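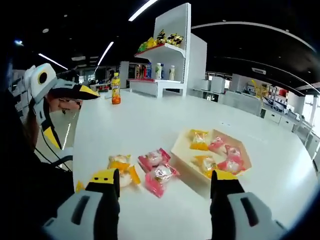
At the long white table, Juvton open day.

Juvton opened its mining hall at Drarnov to visitors on October 23, 2018. I had been hoping to see a hosted site from the inside before deciding whether to move my own cards out of the garage, so I signed up as soon as the registration page went live. These are my notes, mostly on power, air and noise, as those are the things I have trouble with at home.

Registration was by email. You give a name, a shoe size (for the safety overshoes) and a statement that you will not photograph the labels on the switchgear. The group was limited to 15 people. The building is a former cold store on the east side of town, and the sign at the gate still belongs to the previous tenant. Park behind the building. The front lot is used by delivery trucks and the gate closes behind them.

The site

The hall is a single room with a concrete floor, split lengthwise by a partition of insulated panels. Machines stand in the partition on steel shelving, intake side facing the cold aisle and exhaust side facing the hot aisle. Gaps between machines are closed with foam board cut to fit. Where a machine has been pulled for repair, a blank goes into the hole the same hour, or hot air comes back through and the neighbors start to throttle. I asked whether the blanks were a bought part. They are cut on site from the same board with a knife.

There were 2865 machines hashing when we went in, according to the wall display by the door. All of them are ASICs running SHA-256. A GPU row had been set up the year before for Ethereum and has since been taken out, with the cards sold off in batches. The guide put this down to labor more than to price. A GPU rig needs a motherboard, risers, an operating system and somebody to reseat things, and an ASIC needs a power lead and a network lead. That matches my own experience with risers, two of which I have now replaced with the same symptoms as before.

Power

The supply comes in at medium voltage to a transformer in a fenced yard, then through a main board into busbar running above the shelves. Tap-off boxes feed the distribution units, one per rack. Each machine is on its own breaker. The loading rule is the usual one for continuous duty, 80 percent of the breaker rating, and it is applied strictly. One rack was a machine short for this reason and had a strip of yellow tape across the empty position.

Power supplies are the most common failure, followed by fans, followed by hash boards. Failed supplies are not opened on site. They go back to the maker if under warranty and to a scrap dealer if not. Fans are changed in place with the machine off, and the used ones are tested on the bench and graded. Hash boards go to the repair room.

Nobody on the tour was given the price per kilowatt-hour, and I did not expect to get it. The hosting price is quoted per machine per month with a power band for each model. If you run custom firmware that draws above the band, you are moved up to the next one. There is a curtailment clause: the grid operator can request a reduction and Juvton will shut down rows in a fixed order. Hosted machines and the company's own machines are mixed in that order. I asked to see it in writing and was told it is an attachment to the contract.

Air

Intake is through louvers along the whole north wall, with filter panels behind them. Exhaust is by wall fans on the south side, driven by variable frequency drives from a pressure sensor across the partition. The target is a slight negative pressure in the hot aisle so that the machine fans are not working against the room. I have this wrong in my garage. My extractor is sized for the heat load but the intake opening is far too small, so the machines and the extractor are fighting each other.

In winter part of the hot air is mixed back into the intake through a set of dampers to keep the cold aisle above a minimum. The reason is moisture and brittle fan bearings at startup. In summer they run outside air only, with no evaporative cooling. The louvers have provision for wet pads, never installed, as the local water is hard and scale would be carried onto the boards.

Dust was better than I expected. The filters are a coarse grade and are changed by pressure drop, not by calendar. A row near the truck door gets noticeably dirtier than the rest and is blown out more often. Compressed air is used outdoors only, with the fans blocked so that they do not spin up and feed voltage back into the board.

Noise

Hearing protection is compulsory and is handed out at the inner door. Even with it on, you cannot hold a conversation in the cold aisle, and the guide used a small whiteboard. Outside, at the fence, the south side is clearly audible. A wall of stacked containers has been placed along that boundary and I would guess it helps at high frequencies. Anyone thinking of putting even 2 of these machines in a house should stand in a room with one first.

Network and monitoring

Network is simpler than I would have guessed. Each row has a cheap managed switch, uplinked by fiber to a pair of routers, with two separate providers and a cellular fallback. Mining traffic is tiny. The whole hall would run on a domestic line as far as bandwidth goes, and what matters is stale shares if latency jumps. A local proxy combines the connections to the pool. 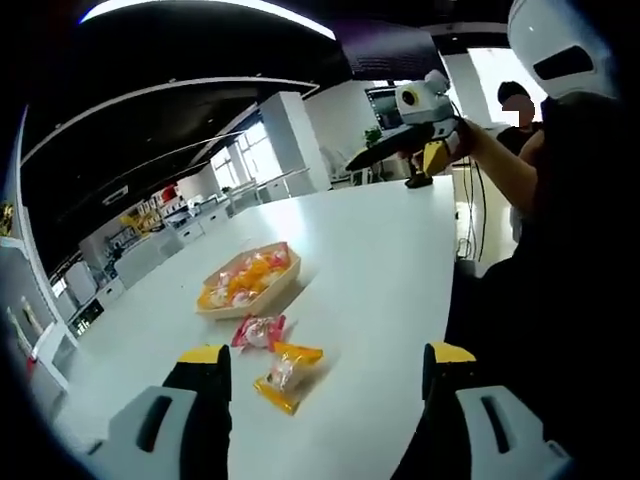

Monitoring runs on software called Gosia, written in-house. It polls each machine for hash rate per board, chip temperature, fan speed and rejected shares, and stores the result in a time series database. The overview is a grid laid out like the shelving, one square per machine, so a technician can walk straight to the right position. Anything that drops a board is rebooted once automatically. If it drops again within 18 hours it is put on the pull list. Customers see only their own squares, plus intake temperature for the row. There is a read-only API, and I was shown the documentation page, which was short but had working sample calls on it.

I asked about pool choice. Hosted customers can point at any pool, but only the ones on the site's allow list go through the proxy. Everything else goes out directly. Payouts never pass through the host, and wallet addresses can be changed only after a call back to the registered phone number. Good practice, and I would like to see more hosts do it.

Repair room

The repair room has four benches with antistatic mats, hot air stations, a preheater and test fixtures for the common board types. A test fixture runs the board on a controller and reports which chip in the chain stops answering. The chip is removed, the pads are cleaned and a replacement from a donor board goes on. Heatsinks that have come loose are reglued with thermal adhesive and cured overnight. On older boards this is the main fault, and a loose heatsink can short the chips below it, so machines coming in by freight are opened and checked before first power.

I brought one dead board with me, hoping for an opinion. It was put on the fixture and read zero chips. A voltage regulator had gone at the input stage, and the quote for repair was above what the board is worth at present difficulty. I took it home for parts.

Hosting terms

Delivery and racking is a one-time fee per unit. The minimum term is six months with two months paid in advance. Machines must be clean and on stock power supplies, or supplies from a list. Insurance covers fire and theft at depreciated value, and the depreciation table is the part to read. A competing host, Ngubane, offers month-to-month terms but does not do board repair, and shipping a machine out each time would use up the difference for me.

My own setup stays where it is through the winter, when I can use the heat. Before spring I will enlarge the intake opening and build a proper partition out of foam board, and then measure the draw at the wall again. The next open day has no date yet. Requests go to the same registration address, and the overshoes run small.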